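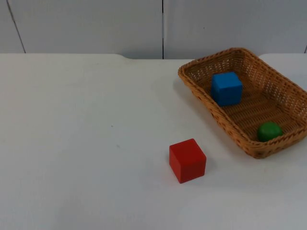 Figure 5.1 A white table in front of a wall of pale panels.

Chapter 5
Asking before building: how a community says what it needs

Last updated: 02/02/2020

In the previous chapter we looked at where the money for development comes from, and at the difference between a grant and a loan. Now we come to a question that should stand before the money, although in practice it often stands after it. Who decides what a place needs?

Let us begin with a case. Menano is a small town of 1,000 inhabitants, on the dry side of a hill. A foundation called Flarkimitz offered to pay for one public work there. Its staff had visited in May, when the main road was full of dust and the school roof was in a poor state, and they proposed a new roof. The mayor agreed, the parents agreed, and the teachers were naturally glad. The roof was built in good time and it is still a good roof.

In the next year the number of girls attending the upper classes did not change. This surprised the foundation, which had written in its plan that attendance would rise. A teacher of the school, Wilfredo Navarro, then did a simple thing. He visited the families of the girls who had left and asked them why. From nearly every family he heard about water. There were two public taps in the town, both at the lower end, and in the mornings the queue was long. The person who waited in the queue was usually the eldest daughter.

We should be careful with this story. It would be too easy to say that the foundation was foolish. Its staff saw a real problem and they solved it. The roof had been leaking, and children should not study under a leaking roof. The difficulty is that they had asked only the people who were already inside the school. The families with an answer to the other question, the question of attendance, were at home, and a visitor who stays for one day does not easily meet them.

In this chapter we use the term needs assessment for any organised way of finding out what people in a place lack, what they already have, and what they would choose first if they could not have everything. The last part is important. If you ask a person whether she would like a clinic, she will say yes. If you ask whether she would like a better road, she will also say yes. You learn something only when you ask her to put the clinic and the road in order, and when you listen to the reasons she gives for the order.

5.1 Needs, wants and offers

Textbooks on economics often separate needs from wants. For our purpose it is useful to add a third word, offers. An offer is something that an organisation is ready to give. It may have a warehouse of school books, or engineers who know how to make wells, or a budget that must be spent before the end of the year. People who are poor learn quickly to recognise an offer, and many of them will describe their need in such a way that it fits. This is not dishonest. A farmer who wants a storehouse, but who knows that the visitors only build wells, will talk about wells.
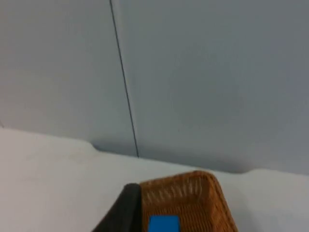

For this reason the first meeting is the most delicate one. The researcher Rūta Rätsep, who worked for several years in the Sorkel district, used to open her meetings without saying which organisation had sent her. Later she gave up this habit. People guessed anyway, she wrote, and usually they guessed wrong, so that she received answers prepared for somebody else. After that she told them plainly who paid her and what was possible, and then she asked about an ordinary day – when do you get up, who cooks, where do you walk, what do you wait for. The needs appeared by themselves in the description of the day.

You may notice that the teacher in Menano did almost the same, without having studied any method.

5.2 Who is in the room

A public meeting looks democratic, and sometimes it is. But it takes place at a certain hour, in a certain building, in a certain language. Each of these choices lets some people in and keeps others out. A meeting in the evening is possible for a man who works in the fields and difficult for a woman with small children. A meeting in the town hall is comfortable for those who go there often. In the Ferreira valley, where three languages are spoken, the minutes of the water board were for many years written in only one of them, and the herders of the upper valley stopped coming.

Young people are a special case. They are frequently invited, they are photographed, and they are thanked. It is less common that their opinion changes a decision. When you read a report that says "youth were consulted", look for the page where it says what they asked for, and then for the page where it says what was done. If the second page is missing, you have learned something about the consultation.

Later in the chapter we will practise with a household survey of 100 families, and you will see how different the result becomes if only the person who opens the door is asked. Before you go on, please write down what you think is the most urgent need in your own street. Keep the paper. You will need it again in section 5.4, where you compare it with the answers of two neighbours.

Words to know in this chapter: needs assessment, priority, consultation, household survey, offer, minutes (of a meeting).

Comments (3)

teach_geo_south
I used 5.1 with my class of fifteen-year-olds. The part about the farmer and the storehouse made a long discussion, we did not reach 5.2 at all. Is there a teacher's version?

Marit
Small remark, the word "minutes" confused my students, they thought of time. Thank you for putting it in the word list.

p.okello
My neighbours both said street lighting. I had written rubbish collection. Now I am walking home in the evening and I see that they are right.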